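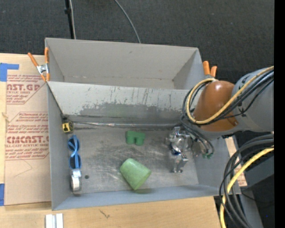
## Re: Finger choice for the bin cell

Folasade Onuoha wrote:

> Are you staying with the Fovov fingers or going back to the Dasham set? I need to order spares in October. Also, does the divider get in the way?

Staying with the Fovov fingers for now. I ran the same five objects with both sets, all in the front compartment. The tape measure and the sunglasses are the hard ones when they sit against the left wall. The Dasham fingers are wider and missed the sunglasses 9 times. The Fovov set missed them 3 times.

The green cup on its side was fine with either. So was the arch block, once I lowered the approach speed.

The divider is a nuisance. It slopes, and the lower half is badly worn. I'd like to keep the wrist further from it, but the planner margin is Musa's call.

Two things still open:

- The cable loop at the wrist joint needs a better tie before we try long runs.
- The clamps on the bin rim should go in the collision model.

Please order 2 spare pairs of the Fovov fingers. Takumi has the part number.

Obinna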